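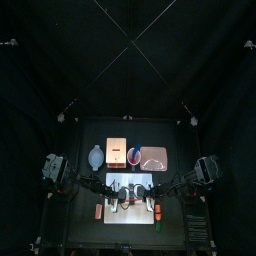

Table Arrangement and Small Household Items
Project report, Plindham
Yasmine Bennani and Bouchra Fahmy
28 August 2025

1. Purpose
The project considers how a small table may be laid out so that each item can be reached without moving another. Bowls, cups and trays were kept in one row along the back — the plate was given the centre.

2. Remarks
Trials began in May. The authors recommend that the row be retained and that utensils be stored upright in a cup.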